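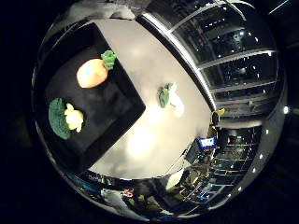

River conservation law in this course is treated as a question of allocation: who may use a stretch of water, for what purpose, and under whose authority. A watershed supplies drinking water, irrigation, fish habitat and recreation at the same time, and each use has its own body of rules. Irrigation is the easiest place to begin, as it ends in ordinary food. The toy orange fruit on the black tray has a green leafy piece at one side; orchard fruit is the crop in the Plimness case, where growers and anglers rely on the same summer flow.

Unit 4: Instream Flow and Protected Reaches

Required reading: Ellery, Notes on the Wermont Basin, chapters 3 and 4.

1. Terms

An instream flow is the quantity of water left in a channel to support fish, wildlife or recreation. A diversion is water taken out of the channel. A reach is a continuous length of river between two named points. Students should use these terms consistently in written work.

2. The Plimness case

The Plimness River rises above Ormsby and joins the Wermont at Cetside. Orchards in the lower valley hold diversion rights covering 900 acres. The upper 77 miles, including tributaries, were proposed for protected status after a petition bearing 822 signatures was submitted to the basin council. The petition asked for three things: a ban on new dams, a minimum flow in July, and continued public access at existing landings.

Growers did not oppose the ban on dams. Their objection concerned the minimum flow, which they argued could reduce deliveries in a dry year. The council's draft left existing rights in place and applied the minimum flow only to rights granted after the date of protection.

3. Points for study

Protected status does not by itself transfer ownership of land along the bank. Read the access clause with this in mind, and note where it refers to private landings.

Seniority matters. A right that predates protection is generally treated differently from a later one, and the draft follows that approach.

4. Written assignment

Prepare a memorandum to the basin council, not exceeding 2000 words, recommending adoption, amendment or rejection of the minimum flow clause. Cite the draft by section number. Memoranda are due to Digby Ellery by July 1, 2024. Maps of the reach above Ormsby are held at the department office.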